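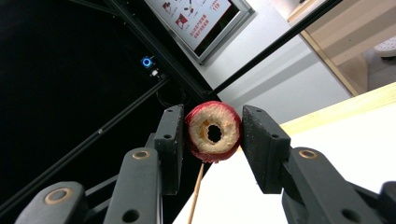
Dried apple ring with the skin left on, showing browning around the core hole

Dried apple is apple from which most of the water has been removed, either by sun and moving air or by artificial heat. It is sold as rings, wedges, dice and flakes, and is eaten as a snack, stewed, or used in baking and breakfast cereals. Rings are the most familiar form in household use.

Preparation
The fruit is washed, cored and cut across the core into slices a few millimetres thick. Most commercial product is peeled. Home driers often leave the peel on, which holds the slice together but toughens as it dries and can curl over the flesh. A hole is left in each slice where the core was removed, and this allows the rings to be threaded on string or rods.

Cut apple browns quickly on contact with air. The colour comes from enzymes acting on phenolic compounds in the flesh, and it is usually most marked where tissue has been bruised or torn. Slices may be dipped in lemon juice, a solution of ascorbic acid, or salted water to slow the change. Commercial producers commonly use sulphur dioxide, which keeps the flesh pale and must be declared on the label in many countries. Unsulphured rings are tan to brown and have a stronger cooked flavour.

Drying methods
Air drying is the oldest method. Rings are hung in a warm, dry room or laid on racks outdoors under netting. It suits inland districts with low humidity at harvest and is unreliable on the coast, where mould may form before the fruit is dry.

Kiln drying replaced it in most commercial orchards. Slices are spread on a slatted floor above a heat source and turned with wooden shovels. Tunnel driers, in which loaded trays move on trolleys against a current of hot air, give a more even result and use less labour.

Domestic dehydrators and low ovens run at 56 °C or a little higher. Drying time depends on the thickness of the slice, the variety and the humidity of the room. A finished ring is leathery and bends without releasing moisture. Crisp apple chips are dried further and need airtight storage.

Varieties
Firm, fairly acid apples keep their flavour best. Granny Smith is widely used in Australia, and Gravenstein and Northern Spy have a long history in cool-climate districts. Very sweet apples dry well but can taste flat.

Production at Plernoddale
The Plernoddale district was a centre of kiln drying when export grades of fresh fruit were difficult to ship. The Gebretsadik kiln, a two-storey brick building with a louvred roof vent, took 139 trays to a firing and ran day and night from March. The Jukier packing shed beside it graded the rings by colour and pressed them into lined timber boxes. Output in the best season on record was 511 tonnes. Trade declined as canned pie apple became cheap, and the kiln closed. Its drying floor survives and is used as a store.

Storage
Dried apple keeps for up to a year in a sealed container in a cool cupboard. Rings that feel sticky should be returned to the drier.

See also
Apple chips
Fruit leather
Sultana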